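I've spent most of August gathering examples for a sorting arm, all of it in simulation, and I've come out the other end with opinions (sorry). The main one is that we're far too fond of a big number. The Sudov set, which we've been building on at Nasdale, has 2,000 runs in it, and I'd swap the lot for 47 that somebody had sat and watched properly.
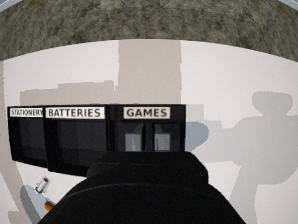

My own bugbear is the easy start. When you're driving the arm by hand and the total's creeping up, you drift towards layouts you know you can finish before lunch, and the learner ends up thinking the whole world is like that! I'd much rather have starts where the label matters. With STATIONERY, BATTERIES and GAMES side by side, and a little battery-like thing lying out on the table in front, there's a proper decision to make, and the arm's own shadows are all over the place as well.

So at Hallau I tried it the slow way: 12 runs in a morning, each one played back before I started the next. Dull work, and my tea went cold every time, but I threw out 5 of them and felt good about it. 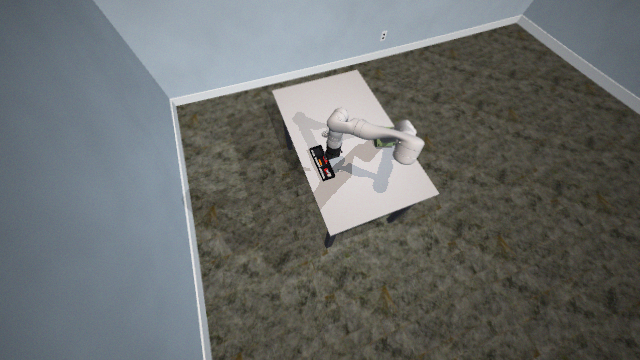 Variety is the other thing people get wrong, I think. We change the wall colour, call it a new example and go home happy, when the hard bit is where the arm is and what it's hiding. Seen from up high, a green boxy thing tucked partly under the arm link is worth more to me than ten fresh shades of blue paint. Keep the room, move the stuff!

I put all this in a long grumpy message to the Hsieh list and expected silence.

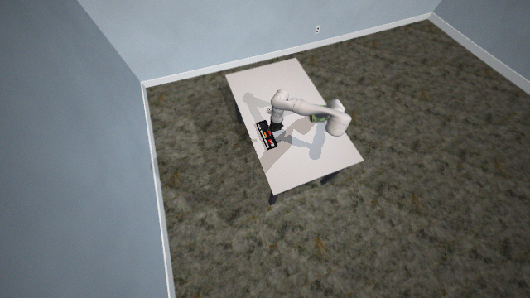 One reader wrote back that I was being unfair to big sets, as a careful person with a small pile still only has that one person's habits in it, and a learner will copy those just as happily. Fair point, and it's been bothering me ever since. I do always go in from the same side. I'm still keeping my 47, but next month someone else is having a turn at the controls.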